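Changes to the Markside back room

July 3, 2019

The back room at Markside has been rearranged for the summer. Most of the work was done over 2 evenings, and the room is open again for the usual groups. A few things are in new places, so please read this before your next booking.

Chairs are the main change. Office chairs and folding chairs had been mixed together since December, when we cleared the Holroyd rooms and brought everything over. Both kinds are staying. The folding chairs are for meetings and talks, and there are 30 of them on the inventory. The office chairs are for people working at the desks and should go back to the desks afterward – please don't leave them in the hallway. 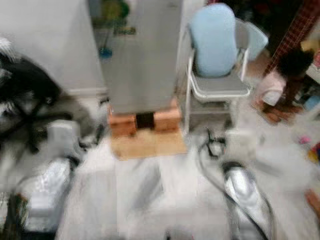 Folding chairs can be left open between bookings on the same day. The last group out should fold them and stack them along the wall, no more than two rows deep. Check that the legs are fully closed before you stack them. We lost some paint off the wall last winter from chairs sliding down.

Flat cardboard goes out with the recycling and should not be stored behind the furniture. If you bring in a delivery, take the packaging with you or break it down the same day.

The floor was cleaned at the end of June. Please lift furniture when you move it – dragging leaves marks that the regular mop won't take off.

The Zeltow group keeps its evening slot. The Dralulex reading circle moves two hours earlier and will set out its own chairs. Booking sheets for the fall will be at the front desk from next week.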